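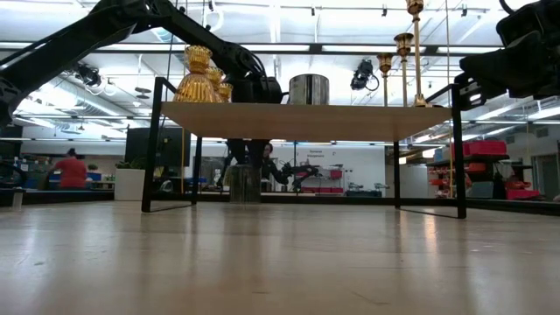
Jemida shelf bench: README

Last changed 02/12/2020

What this is

Notes, settings and logs for a two-arm tabletop build in the Drustemgate shared workshop. The arms are black, the shelf is wood on four thin metal legs, and the job is tidying ornaments: glass vessels, a metal canister, brass candlesticks. The control code is called Rovumitz. Jemida is the name of the bench and everything on it.

If you came looking for a robot that tidies your house, close the tab. We have a bench that sometimes moves a vase.

What's in the folder

logs/ joint positions and gripper commands, one file per attempt
settings/ speed limits, gripper force, shelf height
notes/ plain text, written on the day, spelling not checked
old/ the July version, kept so that people can stop asking for it

There are 2224 attempts in logs/. Please don't quote that number as if it meant something. Nearly 1000 of them were made with the same three pieces of glass, and a method that copes with those has shown that it copes with those.

Why these objects

Shiny things are awkward. The canister reflects the whole room, the amber glass lets light through its ribs, and tall candlesticks go over if you nudge them near the top. We had been getting good results with matt blocks and didn't trust them. Results with the glass were worse, and we believe them more.

Known problems

The shelf moves. Its legs stand on the boards with nothing fixing them down, so a firm push shifts the whole lot and every saved position is then wrong. Measure again before each session. The settings file has a value for this and it is out of date.

Gripper force is a guess. We use 7 on the controller's own scale, which has no units we could find. Higher is not safer with glass.

The "success" column only says the gripper closed and the arm got to its end point. It doesn't say the object came too. Read the notes as well.

The room is shared and busy. People walk past, lights get switched, and anything that depends on a steady background will suffer.

Tahiri planner

Support for the Tahiri planner is in there but off by default. It made smoother paths in our tests and also took 18 seconds to think about each one. Turn it on in settings/planner.txt if you have the patience.

Using the logs

Copy them, change them, train on them. Say where they came from. If your numbers look much better than ours, check whether you have the same vase in both halves of your split.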